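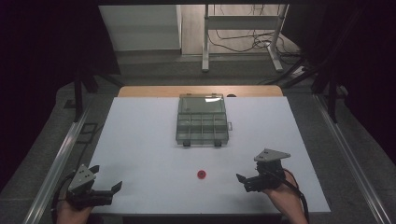 Start position for the sort task, red disc and parts box on the white board

Handheld gripper demos: where do you start the disc?

jtroncoso
Topic starter
We're collecting demos for a pick and place task with two handheld grippers. One red disc, one clear organizer box with the lid open, disc goes into a compartment. The photo at the top is how every episode starts right now, with the disc in front of the box and a gripper on each side.

I have 375 episodes so far. The trained policy reaches for the disc fine and closes on it most of the time. Then it gets over the tray and hovers. Sometimes it lets go on top of a divider wall, sometimes it goes back to where the disc was. I'm trying to decide if I should throw out the set and start again with more variation, or keep going with the same layout until I have a lot more. Opinions?

bravo_h
How many people recorded the 375?

jtroncoso
Two. Me and Macarena. I did the larger share.

bravo_h
And do you both put it in the same compartment?

jtroncoso
No. The instruction was "any empty one." I tend to go for the front row. She goes wherever.

bravo_h
That's your hover. The policy has seen the same picture lead to a lot of different pockets and it's splitting the difference. A spot halfway between two pockets is a wall. Pick one pocket, or put a marker on the one you want, and record again. I wouldn't touch the disc position until that's fixed.

lvanags
I don't agree that it's only the target. With the disc starting in the same place every time, the policy can learn the reach as a fixed motion and hardly look at the disc. You can test it in five minutes. Move the disc a hand's width to the left and run it. If the gripper goes to the old spot, you have a second problem and more episodes of the same layout will make it worse.

bravo_h
Sure, but he said the reach works.

lvanags
It works from the one place he tested it from.

jtroncoso
Ran it just now. Moved the disc left, 20 tries. It got 7. On most of the misses it closed on nothing close to the old position. So Laimutė is right about that part.

Haven't tested the single pocket yet.

v_olivares
Which hand picks it up?

jtroncoso
Either. Whichever felt closer.

v_olivares
Then you have three things varying that you didn't mean to vary (hand, pocket, operator) and one thing fixed that should vary (disc position). I'd write down a rule for the hand too. Disc left of the middle, left gripper. Disc right of the middle, right gripper. The other one stays back and doesn't move.

Also the clear box is hard on the cameras. White board under a see-through tray, the divider walls almost disappear. We had the same trouble on the Drakberg bench and put a sheet of dark paper under the tray. Helped more than another day of recording did.

mfarias
I'm the other operator. A few things from my side.

The idle gripper drifts. If I'm working with the right one, my left hand sags after a while and I don't notice until playback. I don't know if that matters for training but it's in a lot of my episodes.

The cables pull. When I reach for the back row I can feel the right one tug along my forearm, so I twist my wrist to get there. Joaquín doesn't do that, he's taller.

And the lid. I've knocked the box a couple of times and kept recording because the disc still went in. Should those come out?

lvanags
Keep the knocked ones if you recovered cleanly. A policy that has only seen the box in one exact spot will have no idea what to do when it bumps it. Take out any where you stopped and fixed it by hand.

bravo_h
I'd take them all out. Get a clean set working first and add the messy ones later. If you mix them in from the start you can't tell which part is hurting you.

lvanags
We've had this argument before. I have never had a clean set that survived the first bump on the real arms.

bravo_h
And I've never debugged a messy one.

v_olivares
Tape the cables to the forearm with some slack at the elbow. That should take care of the twist. For the drifting hand, mark a rest spot at the near edge of the board and go back to it between episodes.

jtroncoso
OK, plan for tomorrow:

– one pocket, front row, marked on the dark paper under the tray
– disc position drawn on a grid, next square each episode
– left/right rule for the hand
– rest marks for both grippers
– cables taped

I'll keep the knocked episodes in a separate folder so I can train with and without. The old 375 I'm keeping for now but not mixing in.

mfarias
Can we make the grid squares light gray pencil? If they're dark the policy is going to learn the grid.

jtroncoso
Good point. Or I call out the spot from a printed sheet and we leave the board plain.

mfarias
Printed sheet is better.

bravo_h
Post the numbers when you have them. Same 20 tries, disc moved left, so they can be compared.

lvanags
And 20 with the disc moved right. He only tested one side.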